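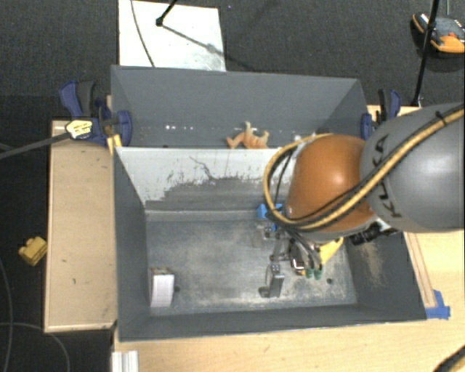
Chapter 5
Bins, Boxes and the Promise of Order

Most advice on storage begins with a purchase. Buy the right containers, we are told, and the tidying will follow. This chapter takes a cooler view. A container gives things a place to be. It does not decide what belongs there, and it cannot make anyone put an item back.

Consider the bin with two compartments, sold in one form or another to workshops, stockrooms and family kitchens. The claim made for it is simple: a dividing wall turns one heap into two sorted groups. Perhaps it does, on the first morning. The wall only helps if there is a rule for each side, and if the rule still makes sense when someone is in a hurry. "Small things left, large things right" sounds sensible until a medium-sized thing arrives.

Depth raises a second doubt. Makers are proud of capacity, yet a deep compartment suits bulky goods far better than small ones. A little box standing in the corner of a wide, deep bin takes up hardly any of the space provided, and once other goods are piled on top it may as well be lost. The stockroom at Wistholm, which we return to in section 5.2, held 2965 separate items when it was reorganised in September. Its new bins were chosen from a catalogue before a single item had been measured. Readers may guess how well they fitted.

Then there is wear. Floors get scuffed and dividers get scraped, and dust settles where hands and tools go most often. Textbooks tend to treat such marks as a fault to be cleaned away. We would sooner treat them as evidence, though weak evidence. Scratches suggest that a surface has been rubbed or knocked. They say nothing about whether the work was done well, and a spotless bin may simply be one that is never used.

The Nelton method, popular with trainers, promises that any room can be put right in 100 minutes. Section 5.3 looks at what was left out of that sum.

Before you read on
Choose one container you use every day. Write down what it was meant to hold, then empty it and list what you find. Keep both lists for the exercise at the end of section 5.1.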